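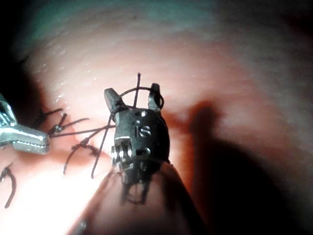
Dark thread looped over the open jaws of the gripper.

GERKGATE FOOTPATHS GROUP
Minutes of the May meeting, held upstairs at the library, 7.15 pm
In the chair: Yaa Tetteh

1. Last meeting
Minutes agreed with one change: the stile at the bottom of Mill Lane is on the left bank of the Udier, and the whole of item 4 should be read that way. Sorry to everyone who went looking for it on the right.

2. The spring walks
What a season! We had 1,304 walkers over the programme, our best ever, and the bluebell walk was so full that it had to set off in two halves (the second half got the better weather and has been going on about it). Warm thanks to all the leaders and back markers. The new short loop past the weir was a real hit with families and goes straight into the autumn list. Several people asked for an evening walk as well, and the meeting was very much for it. Route to be tried out before the end of June. 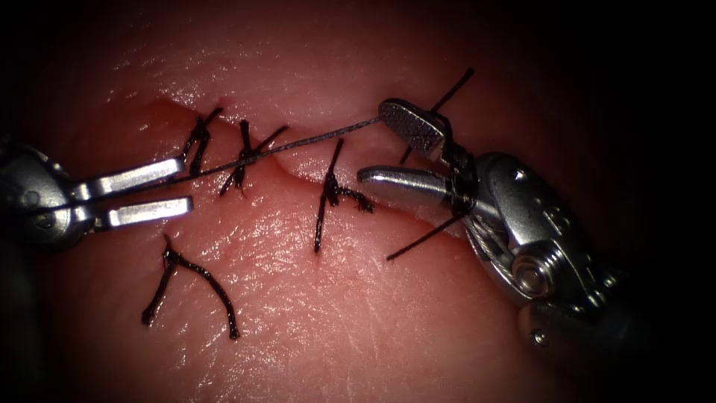 Wavy incision in pinkish tissue, with instruments on either side.

3. Signposts
The survey is finished at last and we now know there are 191 signposts in the parish. Most are sound. The worst are on the Akpalu Farm stretch, where the arms have rotted through and one points firmly into a hedge. The farm has been lovely about it and will let us bring a trailer up the track. Agreed to start there and work down to the river.
Action: Yaa to ask for a price for new oak arms.

4. The Prusterora map
The draft was passed round and people were delighted with it. The colours are much easier to tell apart than on the old one, and the benches are marked! Corrections so far: Chapel Steps is spelt wrong, the ford needs a warning in wet months, and the spring at Cold Corner is missing altogether. Further corrections in pencil, please, on the copy kept at the library desk.

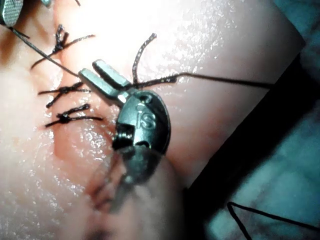 Can dogs come on the evening walk?
Dogs are welcome on a lead, as on all our walks, and should be kept close through the lambing fields.

5. Kissing gate at Udier Meadow
The hinge has dropped again and pushchairs can't get through. It was felt that a proper repair, with a new post, would be far better than another wedge. Some £60 should cover the parts. Agreed with great cheer from the pushchair end of the table.
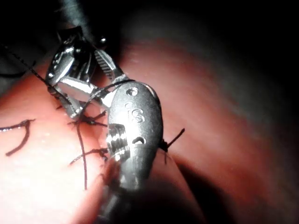

2 min read

6. Any other business
The loppers have come back from being sharpened and are a joy to use. One left-hand glove, green, is still in the tool box. A request for a walk with a cake stop was carried without a vote.

7. Next meeting
June, same room, 7.15 pm. Please bring the signpost sheets.

The meeting closed at 8.40 pm.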